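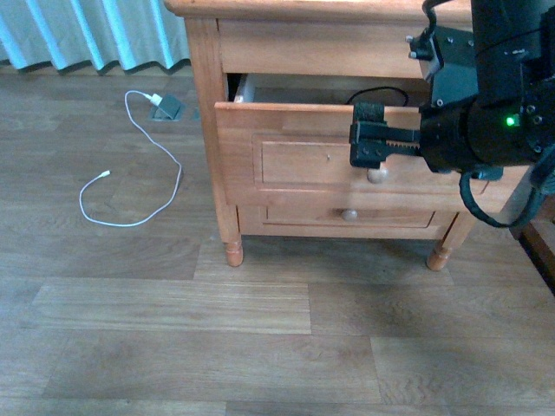
Farbe beginnt bei uns mit dem Grundton, und der verdient viel mehr Liebe, als er meistens bekommt! Wer auf ungefärbtem Leinen malt, arbeitet schon mit einer Farbe, bevor der Pinsel nass ist. Schaut euch die Schublade an: Das honigwarme Holz lässt den hellbeigen runden Knauf fast kühl wirken — genau diesen Simultankontrast suchen wir auf dem Stoff.

Übung 3: Lasuren auf Leinen
Spannt 2 Stücke auf, eines roh, eines mit verdünntem Ocker grundiert. Legt auf beide dieselben 5 Lasuren, jeweils 15 Minuten trocknen lassen. Notiert, wo das Grau kippt (bei Ocker gern ins Bläuliche, herrlich!).

Zum Weiterlesen: das Skript von Da-eun Ham zu Beizen und Pigmenten. Proben bitte bis Ende Januar bei Ju-won Seok abgeben, Name auf die Rückseite.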